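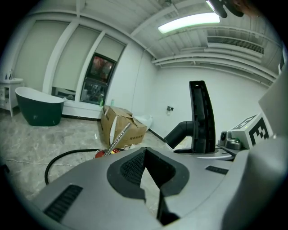
Kubo hand-held gripper: setup and upkeep

Maintained by Dale Hiebert, Viltport bench. Covers the Kubo unit used for the Sustora bathroom set. Readme last edited in February.

Before a session
1. Check that the finger is tight on its round mounting plate. Re-torque if it rocks.
2. Wipe the camera lens and the faces of the marker block next to it. Use a dry cloth, no solvent.
3. Power on and look for the green light beside the camera module. No light: reseat the fitting, then try again.
4. Keep the vent grilles on the housing clear of tape and sleeves.
5. Run calibrate_marker. It needs 70 good reads to pass.

Upkeep
Vacuum the grilles every 90 hours of use.
Replace the finger at 3,000 closes. The counter is in status.txt and does not reset on its own.
Do not pull on the cable to move the unit.

Known problems
Error 199 means the marker was lost. Clean the block and rerun step 5.
Firmware from before the Gritari update reports the finger as open at startup. Close it once by hand.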